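Home | News | Labs | Events | Contact

Foneck group trains pouch-handling policy from hand-held grippers

The manipulation group at Foneck has released results for Clomia, a method that trains a robot arm on demonstrations recorded with hand-held grippers. The operator works at a table with one gripper in each hand and moves packaged goods such as stand-up pouches. No arm is used during recording.
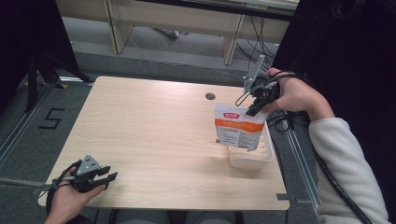 The March release contains 200 demonstrations across 3 packaging types. Each was recorded in a single take, and takes with tracking loss were discarded before training. Wrist video and finger opening are the only inputs to the policy.

Clomia differs from the group's earlier Vava method in how it treats the open gripper. Vava dropped all segments in which the fingers held nothing. Clomia keeps them and uses them to learn the approach.
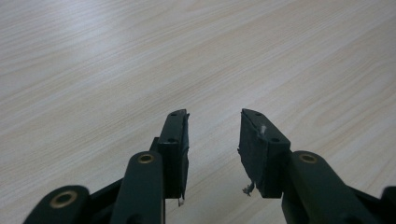
Results

The policy was tested on an Engelbrecht arm using pouches left out of training. It completed 31 transfers before the first dropped item. Vava, on the same arm, reached 20.

Thin film remains the harder case. Printed film bends and folds when pinched, and its outline in the wrist view changes with each grasp.

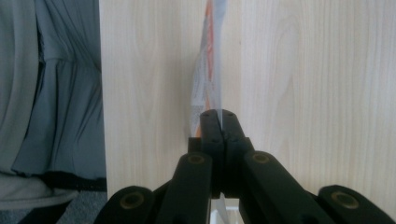
The group estimates grasp state from finger opening and a short window of video, with no force sensor. Errors were concentrated in grasps near the top edge of the pouch. Code is available on request; the recordings will follow after review.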